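We use cookies to make this site work better. By continuing you agree to our use of cookies. Accept | Manage settings

Haugland tote swap back in May

MEDIA RELEASE – for immediate use

Haugland's household tote swap returns this May, doors 9 am Thursday. Bring a bag of clean linen or clothes, take one home. Pantry shelf open too – fruit, veg, snacks. No charge, no sign-up.

Last year 1,353 bags changed hands. More than 70 households have put thier names down to donate so far.
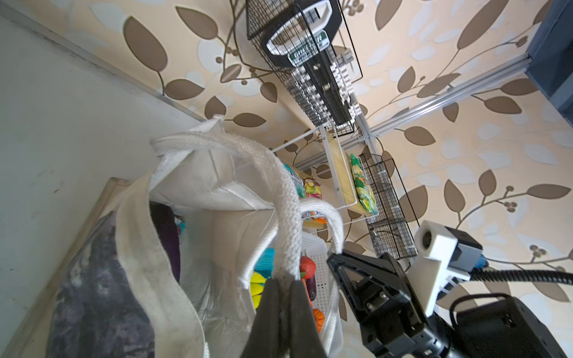 Photo: Rasa Rebane / Haugland. Canvas tote with fabrics inside, fruit and veg in the basket behind.

"Canvas is best, frayed edges are fine," said organiser Somtochukwu Chukwu. "Pillows on top please, heavy stuff underneath. And tie up you're plastic bags."

Colour doesn't matter. Size doesn't either. No glass, no electricals. Drop-off at the side door until 2 pm.

Media contact: Lutz Hagedorn, Haugland front desk. Interviews by arrangement – mornings preferred.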